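Barkora wrist camera kit, four months of use

I bought the Barkora kit in June for our small lab in Pesilthorpe. We collect demonstrations of cloth folding to train a policy, and our old camera mount was always moving a little after a long day. The kit has a small camera, a bracket for the wrist, a cable and the recording software, which is called Kiani.

Mounting took me one evening. The bracket is stiff and the screws are good quality. The cable is too short for an arm that hangs from above, so I had to buy an extension, and I think for this price a longer one should be in the box.

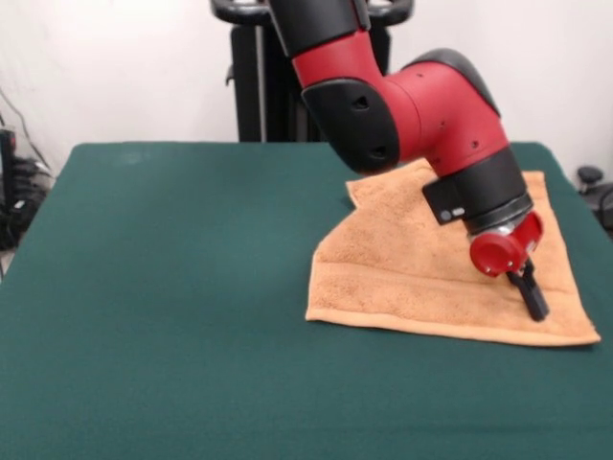
For the first task we recorded 200 episodes with one towel, and I kept 142 of them. Most of the rejected ones were my own mistakes with the teleoperation, but in a few the wrist view had missing frames. Kiani marks these episodes in yellow and I can delete them in one click. I like this very much. With Podach, the software I used before, I discovered such gaps only when the training failed.

The image is sharp near the fingers, also when the gripper is pressed on the fabric. Colors are less good. Light cloth becomes nearly white if the exposure is automatic, so please set it by hand before you start and write the value down.

The manual is weak. It explains the calibration on one page, and two of the steps are in the wrong order. I wrote to the support and received a corrected page the next morning.

I paid 188 dollars. I would buy it again for towels and similar work, but I'm still looking for a better cable clip, the one included opens when the wrist turns far.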